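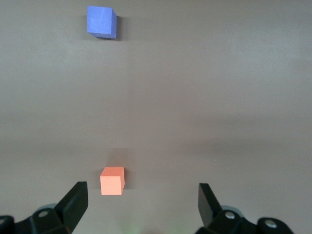 Spring cleaning, of the other sort

4/27/20

I promised myself that once the clocks had gone forward I would sort out the file server at work, and I am pleased to say that as of this morning it is very nearly sorted. It has only taken me the whole of the month (and rather a lot of tea).

For those of you who haven't met it, the shared drive at Iyer has been growing quietly since before I joined. Every project gets a folder, every folder gets its own set of permissions, and when a project ends the folder just sits there with the permissions still on it. I ran the first proper report a fortnight ago and it came back with 696 shared folders, of which 112 could be opened and changed by absolutely everyone in the company. One of those was called "Payroll old DO NOT USE". I closed that one before I'd even finished reading the list!

We share this site with Latetti and Skenari, and all three of us are on the same network, so I did have to tread carefully. My first instinct was to lock everything and wait for the phone to ring, which I still think would have been quicker, but I was talked out of it. Instead I wrote to the owner of each folder, where there was one, and asked two questions: do you still need this, and who else should be able to see it? I had almost 600 replies to get through by the end, and most of them were lovely, if a bit vague. "Probably, and the usual people" was a favourite.

We use cookies to remember your preferences. By carrying on reading you agree to this.

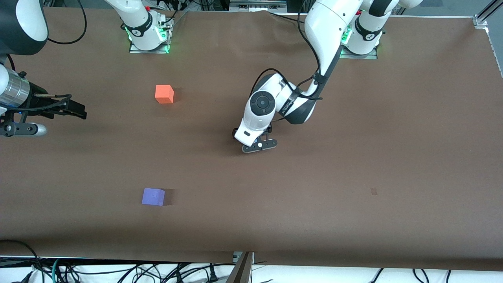

The trickiest part has been the service accounts. A person leaves and you can switch them off, but an account that runs a backup at two in the morning doesn't come and say goodbye, and you only find out it mattered when the backup isn't there. I've started a plain spreadsheet with the name of each one, what it does and which folders it touches, and I wish I'd done it years ago. It's a bit like cabling, which you can strap neatly along the length of a robot arm while it's all in front of you, but heaven help you if you leave it for later. I have 20 accounts left to trace and I'm doing a couple each evening, when it's quiet.

After that comes the audit log, which at the moment keeps everything and tells me nothing. I'd like to have it down to deletions and permission changes by September, with a short summary every Monday that I might really read. If you've managed something similar on a small network, do leave me a comment, particularly if you found a sensible way of dealing with nested groups. I've got one that is a member of itself by way of three others and I haven't dared touch it yet.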